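Naltau Community Kitchen
1/ Our October breakfast sessions resume this month at the Tirketti Road hall. Members have asked for guidance on steamed buns, and we are pleased to set it out in this thread.

2/ Shape the dough into rounds of 44 g. Rest them under a clean cloth until they feel light in the hand. Cold dough from the fridge will need longer.

3/ Fill the base of the steamer with water to the marked level and fit the perforated tray. Line the tray with paper if your dough is on the soft side. The water should be steaming before the buns go in.

4/ Leave space between the buns. They will swell, and buns that touch tear when they are separated. We recommend no more than 4 to a tray in the smaller steamers.

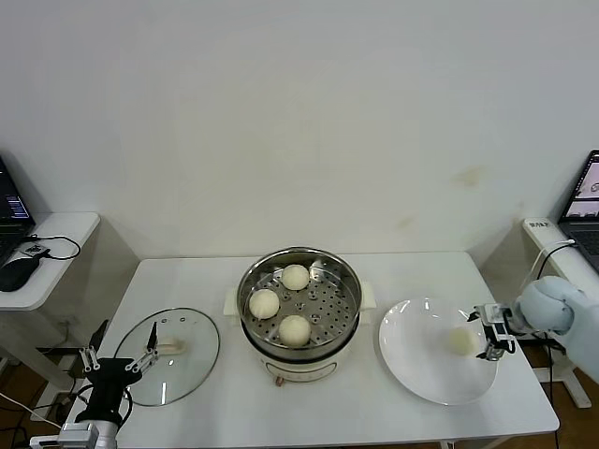

Three buns on the tray, with the glass lid to the left and a plate to the right.

5/ Steam for the time given on your recipe card — usually 8 minutes for this size — and then switch off. Lift the lid away from you and keep it level, so that water collected on the inside does not drip on the buns.

6/ Set the lid down flat and have a wide plate within reach before you begin. Move the buns with tongs or a palette knife.

7/ Recipe cards are available from Isla Dunbar at the front desk. Please quote card 1493. A Moldovan cheese filling has been added on the reverse.

8/ Steamers may be borrowed overnight by registered members. They must be returned clean, with tray and lid.

Comments

Safta Costache
Can the cheese filling be made the night before?

Zusaretti Bakery
Will the card be available at the evening session too?

Naltau Community Kitchen
@Safta Costache Yes — keep it covered in the fridge.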